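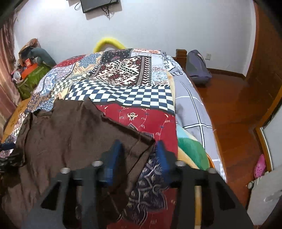
OK so I'm finally doing the thread about learning to knit a sweater at 41, which I promised you all back in November and then avoided. Short version: I finished one, it fits, I'd do it again. My whole plan was to copy the neckline on my favorite brown thing, the one spread out on the bed up there, with the folded rim at the opening. I love a folded neck. I had no idea what I was signing up for!

The pattern is by a designer called Hjaltadóttir and it's the only one I found that explains the neck in normal words. It's 7 pages. I read page 4 so many times the printout went soft.

Yarn! I used Fallov, the heavier one, 10 balls of it. Comfort Sowah at the shop tried to talk me into something smoother for a first sweater and I should've listened, because it splits if you look at it wrong. Very warm though.

Swatching: yes, you have to. I skipped it, knit almost 400 yards of body and then held it up against myself. It would have fit a refrigerator. Ripped the whole thing out that same night with a movie on.

Started over on 7/7/18 with smaller needles and a swatch I washed and everything. Nhyira Mensah sat with me for the first few rounds and kept saying "looser, looser" until my shoulders came down from my ears.

The neck: knit it double the length, fold it to the inside, stitch it down. That's the whole trick. Stitch it down LOOSELY or your head won't go through – ask me how I know. I did mine three times.

Sleeves are boring. I took them on the bus. People will ask you what you're making and then tell you about their aunt.

Someone asked about needles: mine are Tekik, the circular kind with the bendy cable. The cheap ones I had before kept snagging at the join.

Next up is a cardigan, and I already have the buttons. If anyone has made the Fatus one, does it run long in the arms? I have short arms and not a lot of patience left for ripping stuff out.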